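## Secado y clasificación de cubiertos de acero inoxidable

Procedimiento para piezas sueltas (cucharas, tenedores, cuchillos de mesa). Material: dos paños de microfibra, una esterilla lisa y una bandeja con separadores.

1. Extender la esterilla sobre una superficie plana y colocar encima la bandeja vacía.
2. Sujetar cada pieza por el cuello, entre la cabeza y el mango.
3. Secar primero el interior de la cabeza, con movimiento circular, y después el mango, en dirección al extremo.
4. Inspeccionar a contraluz. Los restos se acumulan en el borde y en la unión con el mango.

En las cucharas conviene revisar la cara cóncava girando la pieza 90 grados: los reflejos del metal ocultan con facilidad una mota pequeña.

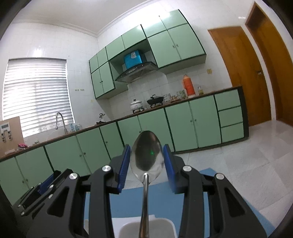
**¿Se pueden guardar los cubiertos con algo de humedad?**
Conviene esperar a que estén secos del todo. El agua retenida entre piezas apiladas deja cercos de cal.

5. Depositar las cucharas en la bandeja, todas con la misma orientación y encajadas de lado.
6. Cambiar de paño cada 8 piezas.

Revisión: Eleni Kolev, 21 de abril de 2023.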